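Building maintenance, Trirbridge site
Ticket: Railing on upper level moves and rattles when leaned on
Category: Fixtures and fittings
Opened: Tue 5 March
Supplier: Huvberg (railing system), Mensah (original install)
Status: Closed, with follow-up

Fault as reported

The railing along the upper level has play in it. Push outward on the top rail near the stair end and it moves, then knocks once as it comes back. The noise carries the length of the floor. It was first heard in December, when the heating was off for the shutdown, and was put down to the cold. The heating has been on for weeks and the knock is still there.

The far railing does not do it. Same supplier, same install, same age according to the handover folder.

Checks before calling anyone

Went along the near railing post by post, one hand on the top rail and the other at the base. No movement felt at any base except the second post from the stairs. Hard to say whether that post is the cause or is just being dragged by its neighbour.

Base cover lifts off with a flat screwdriver. Four anchor nuts under it, all finger-tight or better. Put a 19 mm socket on them and got a small amount of turn on two. The other two would not shift. Refitted the cover. Knock reduced but still present.

Slid a folded bit of carton between the cover and the floor to see if the cover itself was rattling. No change. Carton removed.

Leaned on the rail from the stair side with someone listening at the far end of the floor, then swapped. Both of us placed the sound at the rail joint above the second post and not at floor level. The joint has a sleeve inside it with a grub screw on the underside. Could not get a key on the screw because the head has paint in it.

Added to ticket: view on the upper level with people standing along the railings. They get leaned on through the working day and that won't change, so please treat this as a railing in constant use.

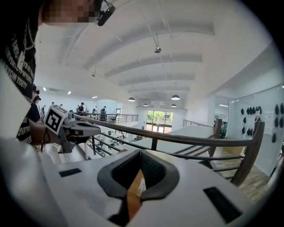
Huvberg support replied that a knock on the return stroke is nearly always the joint sleeve, and that further tightening at the base would hide the symptom for a month and then crack the grout. They asked for the distance from the joint to the nearest post centre. They also asked whether anyone had put oil in the joint, and said to leave it dry if not.

Measured from joint to post centre: 500 mm. No oil used. Sent both answers the same afternoon, along with the drawing number from the handover folder.

Second reply was short. The joint should be directly over a post or close beside it. At that distance the sleeve takes the bending load every time the rail is pushed, and the grub screw works loose. The rail was probably cut to suit the lengths on the truck. They suggested we raise the position of the joint with Mensah and deal with the screw in the meantime.

Interim repair

1. Barrier tape across the stair end, signs at both ends asking people to keep off the railing.
2. Paint picked out of the grub screw head with a scriber. Took longer than the rest of the job.
3. Screw backed out. Thread dirty, no damage seen. Cleaned with a dry brush.
4. Sleeve centred by hand, screw refitted with medium thread lock and tightened.
5. Left overnight to cure before the tape came down.

Retest

Pushed outward at the joint, at the second post and at the stair end. No knock. Slight flex in the rail between posts, the same as on the far railing. Base nuts checked again, no turn on any of them.

The far railing was measured for comparison. Its joint is over a post, so whoever set that side out followed the drawing.

Follow-up

Mensah have been sent the measurement and asked to quote for a replacement length with the joint in the right place. The colour needs to match the existing rail — their last touch-up at Karkavow came out a shade too grey and had to be redone.

Recheck the grub screw at the monthly walk-round until the new length is fitted. If the knock returns, reopen this ticket and put the tape back up.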